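Cómo conservar verduras y hierbas frescas en la nevera sin tirar la mitad

Compartido 57 veces · 2 comentarios

En casa tirábamos una lechuga casi cada semana. Desde que guardamos la compra con un poco de método, eso pasa muy de vez en cuando. Lo que sigue sirve para una nevera corriente, con uno o dos cajones abajo.

Antes de guardar nada

Saca toda la compra de las bolsas de la tienda y revísala. Una pieza golpeada se aparta y se cocina esa misma noche. Quita las gomas y las bridas de los manojos, que aprietan los tallos y los pudren por ese punto. A las zanahorias, los rábanos y las remolachas les cortas las hojas a dos dedos de la raíz. Las hojas de remolacha se saltean como las espinacas.

No laves todo de golpe. Las setas y las fresas se lavan justo antes de comerlas. La lechuga y las espinacas sí se pueden lavar el primer día, siempre que tengas centrifugadora o paciencia con el paño. 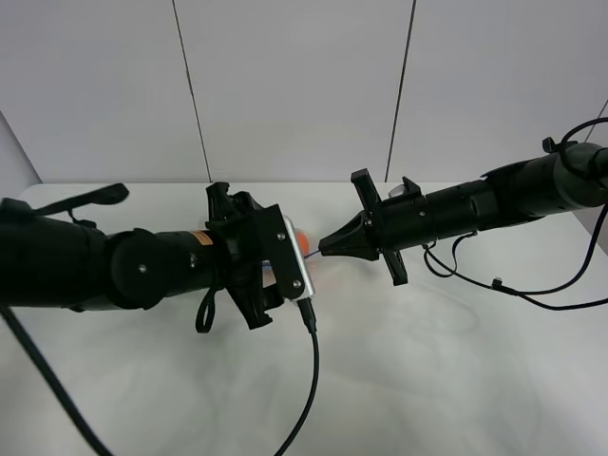 Qué va dentro y qué se queda fuera

En el cajón: zanahorias, brócoli, coliflor, pimientos, calabacines, judías verdes, puerros y todas las hojas.

Fuera de la nevera: patatas, cebollas, ajos, calabazas enteras y tomates sin madurar. Las patatas y las cebollas, en sitios separados y sin luz. Yo uso dos cajas Lepik de las apilables, pero vale cualquier caja con agujeros.

Las manzanas, las peras maduras y los plátanos desprenden etileno, un gas que acelera la maduración de lo que tienen al lado. No los pongas con las hojas ni con el brócoli. Si tu nevera tiene dos cajones, dedica uno a la fruta.

Bolsas, botes y paños

Las hojas lavadas se envuelven en un paño de algodón o en papel de cocina y van a una bolsa a medio cerrar. Cambia el papel cuando esté empapado.

Las zanahorias y los rábanos aguantan bien en una bolsa cerrada. Si se han quedado blandos, mételos una hora en agua fría y recuperan bastante.

El perejil y el cilantro se ponen de pie en un vaso con dos dedos de agua, con una bolsa por encima sin apretar. La albahaca también quiere vaso, pero fuera de la nevera, porque el frío la ennegrece.

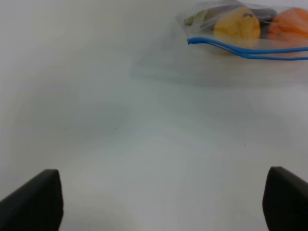 El jengibre entero se guarda sin pelar. Si compras mucho, congélalo y rállalo directamente congelado. Los pimientos cortados se secan con papel y duran unos días en un recipiente con tapa; los Gamau de vidrio me van bien, aunque la tapa del grande cierra regular desde que pasó por el lavavajillas.

Revisión a mitad de semana

Abre el cajón y mira lo que hay. Lo más flojo pasa delante, a la altura de los ojos, y se come primero. Limpia el agua del fondo con un trapo. En julio conviene hacerlo más a menudo, sobre todo si la compra ha pasado un rato en el coche.

Con lo que quede, una crema: cebolla, lo que haya en el cajón, una patata y agua hasta cubrir. Se congela en raciones sin problema.

Cocina Sotard · Contacto · Todos los derechos reservados · Volver arriba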